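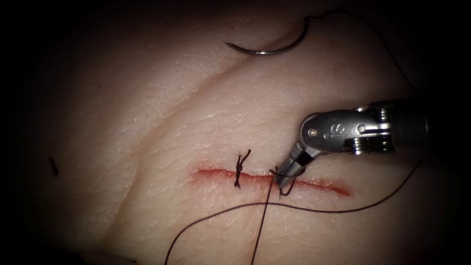
Practising the simple interrupted stitch at home

The simple interrupted stitch is the first one most students learn, and the one you will go back to most often. Each stitch is tied separately, so one bad stitch can be taken out without losing the rest.

What you need

A practice pad with a straight cut in it
A needle holder
Toothed forceps
Scissors
Practice thread on a curved needle
A non-slip mat or a damp cloth

Practice thread is not sterile and must never be used on a person or an animal.

Setting up

Put the mat on a table at elbow height and lay the pad on it with the cut running from left to right. Bring a lamp in from the side opposite your working hand.

Clamp the needle two thirds of the way back from the point, at a right angle to the holder. If you grip it at the thread end it will bend.

Placing the stitch

1. Lift the far edge of the cut gently with the forceps. Don't pinch hard, as the teeth will mark the pad.

2. Go in 5 mm from the edge with the point straight down. Turn your wrist and let the needle follow its own curve into the cut.

3. Pick the needle up again and pass it through the near edge at the same depth, coming out 5 mm from the cut.

4. Pull the thread through until you have a tail of 2 cm or so on the far side.

Tying

Lay the holder over the cut. Wrap the long end round it twice, take hold of the tail and pull it through, crossing your hands so the knot lies flat. Wrap once the other way and pull. Finish with one more wrap in the first direction. Slide the knot to one side of the cut and trim both ends.

The edges should just touch. If they bunch up, the stitch is too tight.

How much to practise

Aldo Rizzi, who taught me at Brirnden, set us 20 minutes a night and made us cut out every stitch and start again. It took me over 40 stitches before the spacing was even. Left-handers should reverse the directions and start from the other end of the cut.

Next page: the vertical mattress stitch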